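Jiritov Bedding questions the need for ever more layers on the bed

JIRITOV – Home textiles maker Jiritov Bedding said Sunday that it will not add a new "layering set" to its winter range, and advised shoppers to look hard at the ones already on sale.

The company asked 138 households how they use their blankets. Up to 30 said they slept under everything they had bought. The rest folded the extras at the foot of the bed or moved them to a chair at night. Jiritov concedes that the survey was small and that it sells blankets for a living.
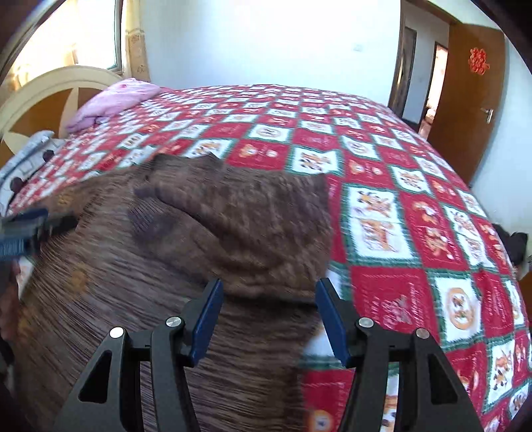
A plush brown blanket over a red and white bedspread, with a pink quilt at the headboard.

"Three covers on one bed may be warm. They may also be three things to wash," the company said in a statement. "We have yet to see proof that a matching set fixes that."

Jiritov is also dropping the phrase "hotel feel" from its labels, having failed to agree on what it meant.

The Hiva blanket and the Tekano bedspread will still be sold singly from December in 16 stores, with 3,000 of each made for the season. Neither will be offered at a discount for buying both – the company says the regular price is the price.

Store list and washing instructions are available from the Jiritov press office.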